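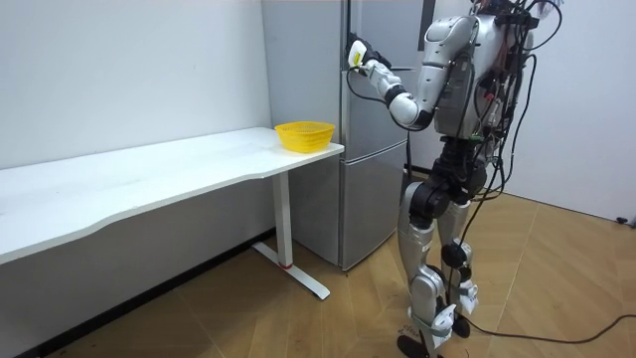 Rowena Espiritu
21 May 2018

People keep asking how I do chicken adobo, so I'm putting it in one thread. It's my aunt Maricel Samonte's way, with a couple of changes.

You want thighs and drumsticks, bone in. Breast dries out. I buy mine from the butcher in Drillholm but any will do.

For a kilo of chicken: half a cup of soy sauce, a third of a cup of cane vinegar, one whole head of garlic, 2 bay leaves, a teaspoon of whole peppercorns. Crush the garlic with the side of the knife and leave it in big bits.

Chicken, soy and garlic go in a bowl for an hour. Overnight is fine too. Keep the vinegar back for now.

Lift the chicken out and brown it in a little oil, skin side down first. Don't crowd the pan. Then tip in the marinade, a cup of water, the bay and the pepper. 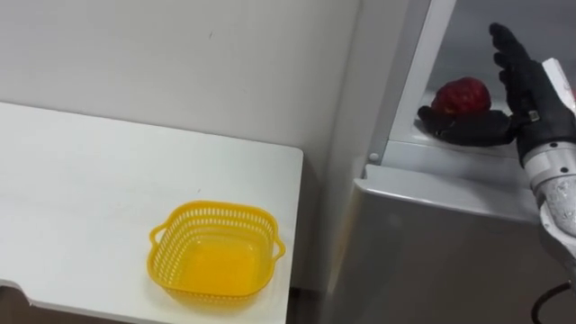
Once it's boiling, pour in the vinegar and leave it alone. No stirring, no lid, until the sharp smell has gone off. My uncle Gerardo is very firm on this and I've stopped arguing.

Then lid on, low heat, 35 minutes. Take the lid off for the last ten if you like it thick. I like some sauce left for the rice.

Sugar – I put in one teaspoon at the end. Maricel puts in none. Taste it first and decide.

Vesela asked about cider vinegar. Yes, it works, but it's a bit sweeter so skip the sugar. Malt vinegar I wouldn't.

Also asked: can you add potatoes? You can. Cut them in chunks, fry them in the same pan before the chicken, and put them back for the last 15 minutes. They drink up a lot of sauce so add a splash more water.

It keeps three days in the fridge and tastes better on the second. Any leftover meat I pull off the bone and fry until the edges go crisp, then have it with garlic rice and an egg.

Pork version another time. It needs longer and I want to check my timings first.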